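Demonstration collection (robotics)

Demonstration collection, also called teach-in recording or demonstration capture, is the practice of producing training examples for a robot by having a person carry out a task through the robot's own body. The person either moves the arm directly by hand or drives it from a separate control device. The recorded motion, together with images from one or more cameras, is later used to fit a control policy that reproduces the task without a person in the loop. The practice belongs to the wider field of learning from demonstration, which also covers methods that learn from video of people with no robot present.

Contents
1 Terminology
2 Methods
2.1 Hand guiding
2.2 Leader and follower arms
2.3 Other input devices
3 Workcell
4 Cameras
5 Recording procedure
6 Quality and review
7 Limitations
8 See also

Terminology

A single recorded attempt at a task is called an episode or a demonstration. The person who produces it is the operator or demonstrator. A set of episodes that share one task description is a task set. Some groups use "trajectory" for the joint data alone and "episode" for joint data together with images; others treat the words as equal. A policy is the function that maps what the robot senses to the next command.

The word "teaching" is older and comes from factory robots, where an operator stores a list of positions with a handheld pendant and the controller plays them back. In that use nothing is learned in the statistical sense. Playback works only while the parts arrive in the same place each time.

Methods

Hand guiding

In hand guiding, or kinesthetic teaching, the operator takes hold of the arm and moves it through the task. The controller cancels the weight of the links so that the arm can be pushed with little force. The operator feels contact directly, which helps with insertion and wiping tasks. The main drawback is that the operator's hands and forearms appear in the camera images, although they will be absent when the policy runs. A common remedy is to record the joint motion first and then replay it with the operator out of view, capturing images on the second pass. Objects must be returned to their starting positions before the replay.

Hand guiding of two arms at once is difficult for one person, particularly if the grippers must also be opened and closed.

Leader and follower arms

In a leader and follower arrangement, the operator moves a pair of light arms, the leaders, and a second pair, the followers, copies their joint angles. The leaders usually have the same joint layout as the followers, so no inverse kinematics is needed. A trigger or finger loop on each leader sets the opening of the matching gripper.

The follower's measured joint angles lag the leader's by a small amount and differ from them whenever the follower is pressing on something. Most pipelines store the leader angles as the action and the follower angles as the observation. The gap between the two carries indirect information about contact force. If the follower angles are stored as both, this information is lost and the resulting policy tends to grip weakly.

Other input devices

Handheld motion controllers, six-axis mice and camera-based hand tracking are also used. These report the pose of the hand and require inverse kinematics to produce joint commands. They cost less than a second pair of arms but give the operator no sense of joint limits, and an arm may stop or swing unexpectedly near a singular position. Handheld grippers carrying their own camera remove the robot from the recording stage altogether, at the cost of accurate joint data.

Workcell

Two-arm workcells for demonstration collection are generally built around a fixed table with the arms mounted at opposite sides or along one edge. Opposed mounting gives both grippers access to the middle of the table and leaves less shared reach toward the corners.

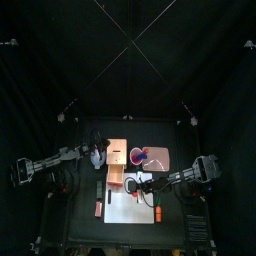 The layout of a workcell is chosen to keep the images consistent between episodes. Walls, ceiling and table surface are often made the same dark color so that changes elsewhere in the room do not enter the data. In an enclosure lined with black fabric, with a black tabletop and the two arms facing each other across it, nearly all of the bright areas in the overhead or side view belong to the objects and to the arms. Household items are typical: a lidded pitcher, a cup holding utensils, a marker on a white board, a wooden box with its drawer pulled out. Grouping them near the center keeps them within reach of both grippers.

Object sets are often kept on the table together even when a task uses only one or two of them. The unused objects act as distractors. A policy trained on a bare table may fail when a second object is added, and the inclusion of distractors from the first episode is one of the cheaper ways to avoid this.

The Namdale layout, named for the workshop where it was drawn up, is a two-arm arrangement in which object positions are varied inside a marked central zone and the arms start each episode from a stored home position. Its written procedure is attributed to Beatrice Mfaume. The Tendedard mount, a clamped base plate used in some Namdale cells, allows an arm to be removed and refitted without a full recalibration.

Cameras

Most cells combine at least one fixed camera with a small camera on each wrist. The fixed camera shows the relation between the arms and the objects. The wrist camera shows the region just ahead of the fingers, where small position errors decide the outcome of a grasp.

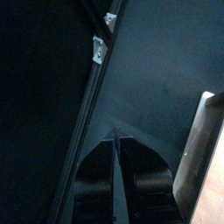

Wrist images differ from fixed images in that the background moves while the gripper stays in the same part of the picture. This makes finger opening easy to read from pixels alone. With the fingers nearly closed and nothing between them, only a narrow gap remains, and a policy can use the width of that gap even if the gripper encoder is noisy. The same image may contain very little else of use. When the wrist is turned toward the border of a cell, the view can be filled by dark surface and a length of aluminum extrusion with its brackets, and no task object need be visible apart from part of something at one side. Such images are ordinary at the beginning and end of an episode. They become a problem when they make up a large share of the data, as the policy then has little basis for choosing a direction of motion.

For this reason, wrist views are rarely used alone in two-arm work. Rigid structural parts in the wrist view have some value of their own. A rail or bracket that never moves gives a check on camera mounting: if its apparent position at the stored home pose shifts between sessions, the camera has slipped.

Exposure is normally fixed by hand. Automatic exposure brightens the image when the camera faces dark fabric and darkens it when a pale object enters, so the same object may be stored with quite different colors within one episode.

Recording procedure

A session usually begins with a check of joint zero positions and camera timestamps. The operator is given a short task description, such as "put the marker in the drawer and close it," and a starting arrangement. Recording starts on a foot pedal or key press and stops the same way. The operator then resets the objects and marks the episode as kept or discarded.

Timing between streams matters more than raw frame rate. A constant delay in one camera can be measured and removed. A delay that varies cannot be removed afterward unless each frame was stamped at capture.
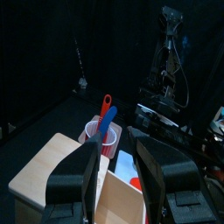

Operators are normally asked to work at an even pace and to avoid long pauses. A pause gives the policy many nearly identical observations whose recorded action is to stay still, and a policy trained on them may stop at the same point and fail to resume. Short idle sections at the start are trimmed automatically in most software. Idle sections in the middle are left in place by default, since cutting them introduces a jump in the motion.

Recovery behavior is recorded on purpose in some programs. The operator misses a grasp, backs off and tries again, and the whole sequence is kept as one episode. Opinion is divided on how much of this to include. Ezekiel Begay has argued that recoveries should be stored with the deliberate error removed, so that the policy sees the correction but is never trained to make the mistake. The approach requires a mark at the moment the correction starts, which adds work for the operator.

The Clirkus recorder, a logging program used with leader and follower arms, writes one file per episode and holds the task description in its header. The Daneshvar format separates images from joint data and links them by timestamp. Conversion between the two is lossless for joint data, but Clirkus files carry no camera calibration, and this has to be supplied separately.

Quality and review

Review is done by replaying the images at increased speed and by automatic checks on the joint data. Typical automatic checks look for dropped frames, joint values outside the permitted range, and large steps between consecutive commands. In one Namdale task set of 3,781 episodes, 52 were withdrawn after review, most of them for a wrist camera that had worked loose during a single session.

Differences between operators are a known source of difficulty. Two people may approach the same cup from opposite sides, both correctly. A policy that averages the two will drive the gripper into the cup. Methods that predict a distribution of actions, or a short sequence of actions in place of a single one, handle such cases better. Written instructions that fix the approach direction reduce the problem at the source but also reduce variety.

Limitations

Collection is slow. Each episode takes as long as the task itself plus the reset, and the reset is often the longer part. Tasks that cannot be undone, such as cutting or pouring, consume material as well as time.

Force is poorly represented in most data sets. Leader arms without force feedback leave the operator to judge contact by eye, and tasks that depend on touch are performed more cautiously than a person would perform them by hand. Policies also inherit the operator's limits: a motion that is awkward to make with the leader arms will be rare in the data even where it suits the follower.

Transfer between cells is limited. Changes in camera position, table height or lighting can lower the success rate of a policy that worked well in the cell where its data was recorded.

See also

Learning from demonstration
Kinesthetic teaching
Teleoperation
Behavioral cloning
Teach pendant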